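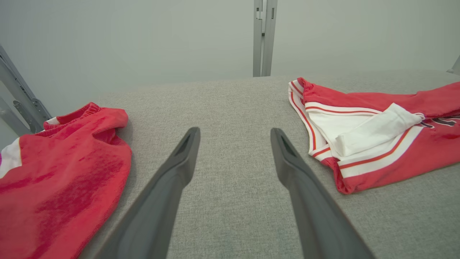

Hendton College Women's Rowing to Open New Boathouse in August

By the Hendton College Athletics Communications Office
For release in August

HENDTON – After more seasons than most of us care to remember of carrying boats across a gravel parking lot and changing in the back of a van, the women's rowing team at Hendton College will start its fall season in a boathouse of its own. The doors open in August on the east bank of the Du River, a short walk downstream from the old town dock, and everyone who has ever pulled an oar for the college, cheered from the bridge, or packed sandwiches for an away regatta is warmly invited to come and have a look.

The new building has two boat bays on the ground floor, long enough to hold the eights without anyone having to tilt a bow out of the door, and a training room upstairs with windows facing the water. There are proper locker rooms with hot showers, a small kitchen, and a covered porch where parents can wait out the rain with a cup of coffee. The dock has been rebuilt as well. It now sits lower on the water and runs far enough along the bank that two crews can launch side by side, so morning practice should no longer begin with one boat sitting and shivering while the other one gets its shoes off.

Rowing has been part of life at Hendton for a long time, though it has not always had much of a home. The first crews kept a borrowed four under a tarp behind the grain store and rowed before breakfast, when the river was quiet and the ferry had not started running. Later on the team shared a shed with the sailing club, which was generous of the sailors and also rather cramped. Anyone who rowed in those years will remember the trick of getting an eight out past the masts, and the dent in the door frame that every new class of freshmen was shown on their first morning. That piece of the door frame has been saved, and it will hang in the upstairs hallway next to the team pictures.

The training room will hold the rowing machines that have been scattered between the field house and the basement of the old gym. For the first time the whole squad will be able to do its winter work together in one place, and coaches expect that to matter a good deal once the river ices over and the long stretch of indoor practice begins. Athletes who are coming back from injury will have a quiet corner with mats and stationary bikes, so they can stay close to their teammates while they get their strength back.

The project was paid for by gifts from alumnae, families, and friends of the team, with help from two local businesses that have stood by Hendton athletics for many years. Fotora, the downtown print and framing shop, has prepared the team photographs for the hallway, including a good number that came to us in shoeboxes and old albums from former rowers all over the country. Utell, which looks after the marina upstream, gave the timber for the dock and lent its crew and barge to set the pilings. We are grateful to both, and to the many people who sent a check with a note tucked in beside it. The notes have all been kept, and several of them were read aloud at the spring team dinner, where they made quite an impression on the younger rowers.

The season itself looks like a full one. The varsity eight returns most of last year's crew, with new faces in the bow pair and a second-year coxswain moving up from the novice boat. The team will race over 2000 meters in the spring as usual, but the fall is for longer pieces, and the home head race in front of the new boathouse will be run over 3000 meters, starting above the railroad bridge and finishing just past the dock. Spectators will have a much better view than they used to. The grass along the bank has been cleared and leveled, and there is room for folding chairs, blankets, and well-behaved dogs.

The opening celebration starts at 9 a.m. with a row-past by the current squad, followed by a blessing of the boats and a few words from the team captains. After that the building will be open for everyone to wander through at their own pace. Alumnae who would like to get back on the water are welcome to sign up for a mixed boat – no fitness test, no uniform, and the current rowers have promised to set a kind pace. Places are limited to 70, so please put your name down early with the athletics office if you would like a seat. Lunch will be served on the porch and the lawn, and there is no charge for families.

Parking at the boathouse itself is tight and will be kept for those who need to be close to the door. Everyone else is asked to use the lot behind the field house and follow the river path, a flat and pleasant walk that comes out right beside the dock. If the river is too high or too windy for rowing, the row-past will be put off until the afternoon and the rest of the morning will go ahead indoors.

Local middle and high school students who are curious about the sport can also ask that morning about the learn-to-row sessions planned for later in the fall. No experience is needed, only the ability to swim and a willingness to get up early – and perhaps a dry pair of socks for the way home.

Comments

riverbend_mom: So happy for these girls! My daughter rowed out of the old shed and came home with grease on every jacket she owned. We will be there with chairs and a big thermos.

Port Side 4: Is the mixed boat open to people who have not touched an oar since graduation? Asking for myself and three others from the same boat. We may need help getting in and a lot of help getting out.

Hendton Athletics: Yes, please do sign up! There will be plenty of hands at the dock.

oldsailor: Glad to see the door frame is being looked after. The dent was not all rowing's fault.

J. from Mill Street: Will the river path be open to bikes during the celebration or should we walk them?

Contact: Hendton College Athletics Communications Office | Copyright Hendton College Athletics. All rights reserved. | Back to top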